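Back room, May

Up before seven, coffee on the step, then straight into the back room before I could find a reason to do something else. I have been saying since winter that the books would get sorted, and this week the last of the boxes came down from the closet.

Enikő had left the key to the storage unit on the hook, so that was one trip saved. The two boxes marked "study" were the heavy ones. I should have split them when I packed at Triltholm. The tape had gone brittle and came off in flakes, and I had to vacuum the carpet before I could put anything down on it.

Breakfast at nine, eggs and the end of the rye bread. Radymyr called while I was eating to ask whether I still had his gardening book. I told him I would look. He asked the same thing last year and I told him the same thing then.

The plan was simple enough. Anything I have not opened since the move goes to Vasylyna for the sale at Stustusano. Anything borrowed goes back to whoever owns it. What is left goes on the shelf, with the small set I am using now on the table in the clear rack. I bought the rack for mail, but mail never stayed in it. Books do better. The slots are narrow, so a thick hardcover has to go somewhere else, but a paperback goes in fine if it is started straight.

The table is the light one from the old kitchen. I wiped it down first. The grain still holds a bit of dust if you only go over it once, so I went over it again with a damp cloth and then a dry one. It is a good height for this kind of work and the light in the room is decent until midafternoon.

I started with the blue one, standing it up next to the rack, and left the yellow paperback and the red ones lying flat in front until I knew what order I wanted.

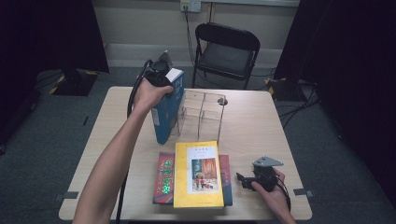
Blue book up beside the rack, the yellow one and the reds still in their pile.

Order took longer than it should have. By size looks neat and is no use at all when you want to find something. By color is worse. I tried putting the ones I am reading nearest the chair and the ones I only look things up in farther away, and that is how it will stay for now. If it annoys me by June I will change it.

The red book with the green Chinese characters is one I can't read. Svyatoslav gave it to me when he was clearing his office and said I would learn eventually. I have not. I thought about the sale box for a minute and then kept it.

I read a few pages of the yellow one standing up, then sat down and read some more, and lost a good half hour that way. It is lighter than I remembered. I had it down in my head as a sad book and it isn't, at least not the first part.

Lunch was late, soup from the freezer. Rain from one until nearly three. I closed the window in the back room and brought the sheets in off the line, still damp, and hung them over the doors.

In the afternoon I did the rest of the boxes. I write down what leaves the house now, after the business with the dictionaries, so for the record: 99 books to the sale, 6 back to Yevdokiia, and one to Radymyr, who was right, it was in with the atlases. Yevdokiia's were all cookbooks. I copied out the plum dumpling recipe before I put them in the bag. She uses more butter than I do.

One atlas has a split spine. I could glue it, but the glue from Stelmakh has dried up in the bottle and I am not going into town for a new one just for that. I put a strip of cloth around it and laid it flat on the low shelf with something heavy on top.

Also found: a Platport luggage tag, a dentist's card from before the move, a pressed leaf that broke when I touched it, and a letter from my aunt that I had thought was lost. I put the letter in the desk. Everything else went in the trash except the luggage tag, which will be useful.

Vasylyna can take the sale boxes once she has the car back. Until then they are along the wall in the hall, and I have already hit my shin on one of them. The lids won't close on the top layer, so I laid newspaper over it.

Back hurts. Took a bath, ate toast, wrote to Yevdokiia that her books are ready whenever she wants to come by. She answered right away and said she had forgotten I had them.

Still to do: the shelf by the door, the box of sheet music, a new bottle of glue.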